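Jinow Handheld Gripper, Pair
Sold by Grudside. Page revised November 8, 2022

Read the fault notice before you order. Nowicki, the maker, calls the finger fault "rare." We had 5 returns out of 57 pairs, and we don't call that rare.

The fault: the fingers stay shut after the trigger is released. Nowicki blames dirty linkages. We cleaned two of the returned units and they still jammed.

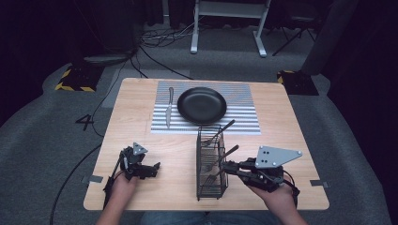 Firmware 2 is supposed to cure it. Aleksandra Czarnecka on our bench isn't convinced, and asks buyers to test with thin metal cutlery first. Forks in a wire mesh basket are a fair trial, one gripper in each hand. Keep your free fingers clear of the linkages, and pull the cable if the jaws lock. Don't pry.

Sirnlow cable kit sold separately. Returns for this fault are accepted until the end of January, opened box or not.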